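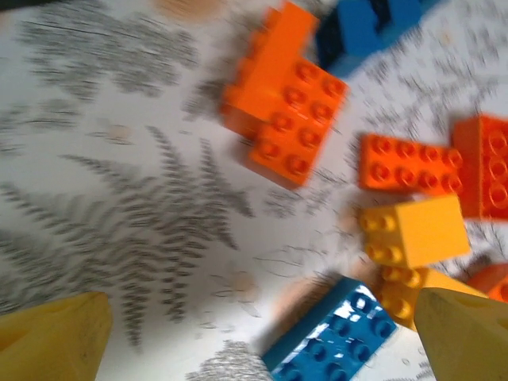 Brick Sorting at the Dining Table

Posted 29 November 2023 by Nicanor Lucero

We keep our big building bricks in one tub, and by October the tub had stopped closing. This page shows the bricks being sorted by color on the dining table, on the fern cloth. The bricks are the chunky kind with hollow studs, easy to pick up and hard to lose under a couch.

The full collection is 539 pieces. Most came from Adesuwa Aliyu, who was clearing out the Ikby playroom and wanted the shelf space back. We take out a small batch at a time and put the rest back in the hall closet.

The orange ones go first. Two of them were still joined in an L, with a blue brick up beside them. We pull joined pieces apart before they go in a bin – they take up less room and the next person gets a fresh start.

The bins stand side by side: black for orange bricks, yellow-orange for blue, and green for yellow. The colors don't match and we have stopped trying to make them match. Green is the widest of the three, so it got the yellow bricks, which include some of the longer ones.
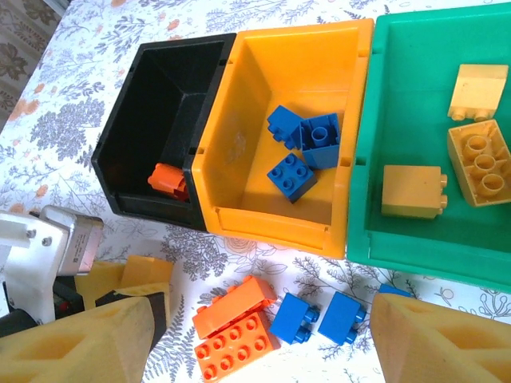

Anything still on the cloth gets sorted before a new batch comes out. Bricks go in whichever way they land, studs up or studs down. Stacking them neatly takes longer and they slide around as soon as a bin is carried.

The bins hold one batch each and are then emptied into cloth bags for the closet. A full bag takes 42 bricks and still ties shut. Adesuwa has asked for two bags back in the spring for the Prereck summer room.

Red bricks are not part of this round. They have their own box, and a few need washing first – warm water, a little dish soap, then a towel overnight with the studs facing down.

More pictures will go up when the green baseplates are done.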